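Answers to the questions we get most often about Mokgethi knitted table covers. If yours isn't covered, write to Dineo Van Wyk at the shop and she will reply within two working days.

## Ordering and sizes

**What sizes do you make?**

Small, medium and large. Measure the top of your table first, then add the drop you want on each side. Most people choose a drop of one hand's width. For a round table, measure straight across the middle.

**Can I order a custom size?**

Yes. Custom covers take three weeks longer than stock ones and can't be returned unless there is a fault in the knitting.

**Which patterns are available?**

Zigzag, plain rib and basket stitch. The zigzag is the one we sell most of. It comes with or without fringe.

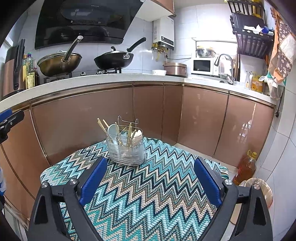
*Zigzag pattern in teal, turquoise, cream and navy, with fringe.*

**Can I see the colors before I buy?**

We mail yarn cards free of charge. Screens show teal and navy differently, so order a card if you are matching curtains or a rug. Send it back or keep it, either is fine.

**Do you sell the dishes and utensils in the photos?**

No. We only sell covers, runners and yarn cards.

## Washing and care

**Can I machine wash it?**

Yes, on a cold gentle cycle, inside a mesh bag. Use a liquid detergent and skip the fabric softener. Wash dark colors separately the first two times.

**How do I dry it?**

Flat, on a towel, away from direct sun. Don't hang it from a line. The weight of the water stretches the stitches and the cover will come out longer and narrower than it went in. If that has already happened, wash it again and pat it back to shape while damp.

**Can I iron it?**

Use steam only, with the iron held just above the cloth. Pressing flattens the knit.

**Is it heatproof?**

No. Put a trivet under hot pots and serving dishes.

**I pulled a stitch. What now?**

Don't cut the loop. Push it through to the back with a blunt needle, then ease the slack into the stitches on both sides. Covers bought after June come with a short length of matching yarn for larger repairs. For a hole, send it to Nomvula Tshabalala in our repair room. Small repairs are free in the first year.

**Will the cover slide around?**

It can on a smooth top. A thin rubber mesh underneath stops this. Cut it a little smaller than the tabletop so it doesn't show at the edge.

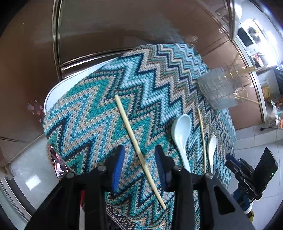

## Shipping and returns

**How long does delivery take?**

Stock sizes leave us in three working days. You get a tracking number by email when the parcel is picked up.

**Can I return a cover?**

Yes, within 30 days, if it hasn't been washed. Include the packing slip. Refunds go back to the card you paid with.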